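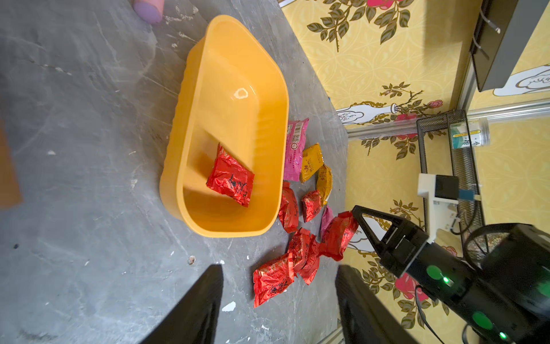 Zikden cell, June, 16:20. Right arm was closing late on the foil packets, so both grippers came off for service at 161 hours. Cleaned the finger slides with a dry brush, regreased with Bisht light, retorqued the fingertip screws. Left arm slides were fine. Right one had grit in the lower slide, and there are still white flecks on the gray tabletop, so the surface needs a proper wipe before the next long run. Jaw zero redone on both arms, fingers fully closed, no packet.

Wrist camera bracket on the right arm had 2 loose screws. Tightened, then reran the hand-eye routine in Skumel. Residual is back under the limit. Old calibration file kept with suffix _pre.

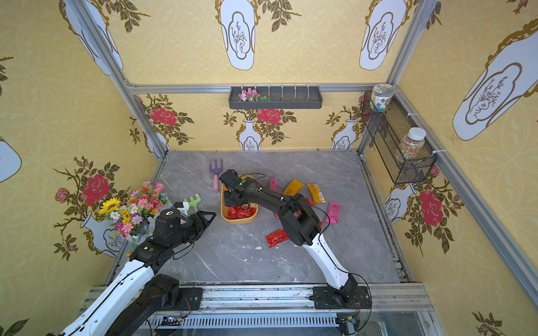 Cable slack on the right arm is next. The outer loop has too much length at full reach to the left and should get another tie at the elbow, leaving enough for the wrist to turn. Solomiia Hrynyshyn has the Limov clips.

Cycle counter reset after the regrease. Next slide check at 2,000 cycles, or sooner if the closing time drifts again. Spare fingertips: 3 left, reorder.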